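Section 4: Bedding - Fitting the Pillowcases
Natham Guest Room Set, Care and Set-up Guide

This section covers the striped pillowcases supplied with the Natham set. For the flat sheet and blanket, see Section 3. Wash the pillowcases once before first use and let them dry fully. A damp case drags on the pillow and is hard to pull straight.

The set contains 2 pillowcases, black-and-white striped, open at one end. They fit the Fondska standard pillow and most other pillows of the same size. The long Honitz bolster needs its own case.

4.1 Before you start

1. Clear a flat surface larger than the pillow. A table is easier on the back than a bed.
2. Strip off the old case and check the pillow for open seams. Sew up any gap before you go on.
3. Shake the pillow by two corners, then turn it and shake it again.
4. Lay the striped case down and find the open end.

CAUTION: Take off rings and watches. They can catch in the hem stitching.
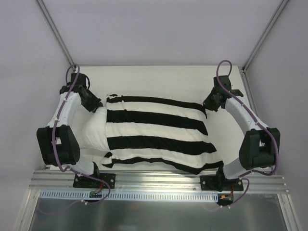 5. Smooth the case from the closed end toward the opening. Small wrinkles can stay. Large folds should be opened out, especially near the corners.

Note: If the case came out of the wash inside out, turn it now. The seams should be on the inside.

4.2 Putting the case on

1. Hold the opening with one hand on each side and feed in one short end of the pillow.
2. Push the pillow in by the middle until it holds by itself.
3. Take hold of the hem and pull the case along the pillow a little at a time. Work one side, then the other.
4. When the pillow is about halfway in, stop and check that it has not twisted. A twisted pillow makes a hard ridge down the center, and it is quicker to back it out than to work the ridge flat.
5. Reach inside and seat the first two corners. Pinch each pillow corner through the case, then pull the cloth down over it.

Fondska pillows have a soft cover that tends to fold over on itself inside the case. If you feel a thick roll of fabric, slide your hand in flat and press it toward the side seam.

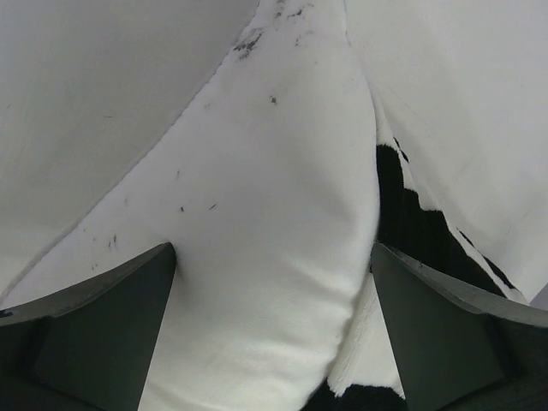
One reader of the last edition wrote to say that folding the pillow in half lengthwise makes step 1 much easier - the fold goes in first and opens up once it reaches the end. This works well with soft fills. Do not do it with foam, which can crack along the fold.

6. Pull the hem past the end of the pillow and let the spare cloth hang free.
7. Hold the pillow upright by the open end and shake it down into the case.
8. Tuck the spare cloth in, or leave it loose if you prefer.

4.3 Taking the case off

Hold a pillow corner at the open end and draw the case away from it with the other hand. Do not pull on the hem alone, as the stitching will loosen over time. Empty the case completely before it goes in the wash.

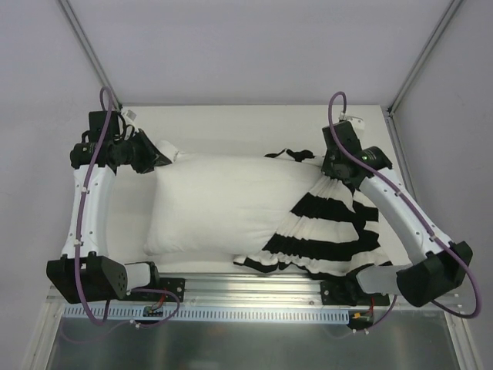 Fig. 4-3. Striped pillowcase and white pillow, partly covered.

4.4 Storage

Fold the spare case in thirds and keep it on the Cantero shelf with the sheets. Replacement cases are sold in packs of 2.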